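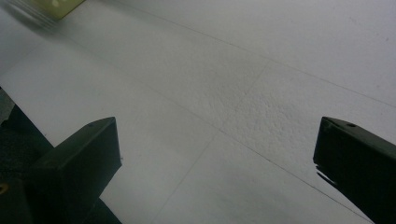

Floor tests all afternoon. I had the Gruden grip in my hand by two and didn't put it down until the light went.

The tabletop runs have been fine for weeks, so the floor was next. Tile is harder than I expected. Flat things give the fingers nothing to get under, and the grout lines catch the tips if I come in too low. I got a washer up on the fourth try by dragging it to a grout line and tipping it. A playing card I never got at all. The Tatlı pads may help, but they're still in the mail and the tracking page hasn't moved since November.

Logged 31 runs before the card reader quit. Put it back in, logged nothing for a while without noticing, then started over. The total for the build is 3,498 frames kept, which is less than I wanted by now. I throw out too many for blur. I need to slow down on the approach and stop swinging the thing around between tries.

The left finger had play in it again. I took out the pin, put a drop of threadlocker on the screw and left it an hour. It seems tight. If it works loose again I'll reprint the mount with thicker walls — the shop at Hodovance has the big printer free most mornings.

Spent 605 so far, counting the second servo I burned out. The arm itself still isn't wired. I keep putting that off and doing hand runs instead, and I know it.

Knees sore from the tile. Bring the foam mat down tomorrow. Also ask at Fidik whether they sell the short M3 screws loose, I only have 2 left.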